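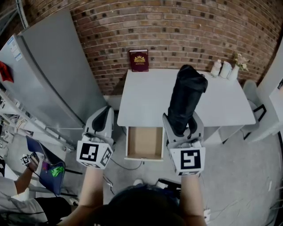 Como regular uma gaveta que prende ou abre sozinha

O procedimento aplica-se a gavetas com corrediças metálicas laterais, de roletes ou de esferas. Gavetas que correm diretamente sobre a madeira exigem outro tratamento.

Material: chave Phillips, esquadro, fita métrica, pano seco, aspirador com bico fino, lubrificante seco de PTFE. Não usar óleo comum nem massa consistente.

1. Esvaziar e retirar a gaveta

Puxar até ao batente. Nas corrediças de roletes, levantar a frente e continuar a puxar. Nas de esferas, premir as duas patilhas em simultâneo – uma sobe, a outra desce – e extrair a direito.

2. Limpar as calhas

Aspirar o pó acumulado no fundo do móvel e passar o pano ao longo das duas calhas. Massa antiga endurecida sai com álcool isopropílico. Deixar secar antes de lubrificar.

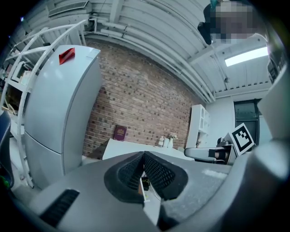 Pormenor das pontas, com a superfície por baixo.

3. Verificar o paralelismo

Medir a distância entre as calhas à frente e atrás. Se a diferença passar de 1 mm, desapertar os parafusos traseiros meia volta, corrigir com o esquadro e voltar a apertar. Nos móveis da série Kumsa, o rasgo oblongo fica no segundo furo. Nos Gundero não há rasgo e é preciso calçar a calha com cartolina.

A folga entre a caixa e a lateral do móvel deve ser de 13 mm de cada lado para corrediças de esferas normais. Com menos, a gaveta prende. Com mais, as esferas saem da gaiola.

4. Corrigir a abertura espontânea

Pousar o nível no tampo, no sentido da profundidade. Se o móvel pender para a frente, subir os pés dianteiros até a bolha centrar. Persistindo o problema, verificar o ressalto de retenção no fim da calha – nos roletes gastos deixa de atuar e substitui-se o par completo.

5. Lubrificar e montar

Aplicar uma passagem curta de PTFE em cada calha, recolocar a gaveta e abrir e fechar 6 vezes. Limpar o excesso.

Texto: Saron Degefa. Revisto a 28 de fevereiro de 2025.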